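Cirnside Guest Linen Exchange: Report to the Saltow Fund, October

Dear Ustyna and everyone at the fund,

It has been a busy and mostly happy stretch since we last wrote, and I'm glad to say your grant has gone where we said it would. The exchange now lends sheets, towels and table linen to 69 households, many of them families who have just moved into Cirnside with very little in the cupboards. We had hoped to reach 120 by now, so there is still a way to go, and I would be fibbing if I said the summer didn't slow us down (it always does, with half the town away).
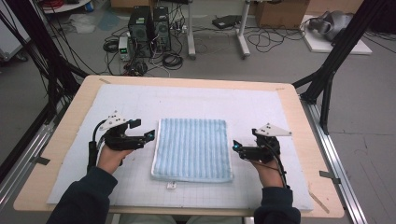 Donations have been wonderful. The Strömberg guesthouse closed its upper floor and passed along 176 bath towels, most with years of good use left in them. We kept back the thin ones for the animal shelter, which was delighted. Sheets are harder to come by, especially in the larger sizes, and we ended up buying 4 sets of king sheets out of the small repairs budget. I hope that was all right!

The laundry contract with Prekater has been renewed at the old rate. Pickup is now on Friday, which suits the families much better, though it does mean a long evening of sorting and a good deal of tea.

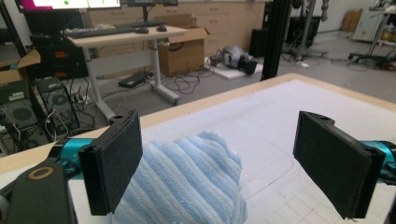

Folke Rustad wrote after the last pickup that the Friday change was welcome, but that families with babies would do better with a second exchange day, even a short one, and that he would rather see the leftover repairs money spent on that than on new shelving. I think he has a point, and with your blessing we would like to try it through the winter. The shelving quote can wait until spring, and I'll send you the revised budget as soon as Prekater gives us a price for the extra run.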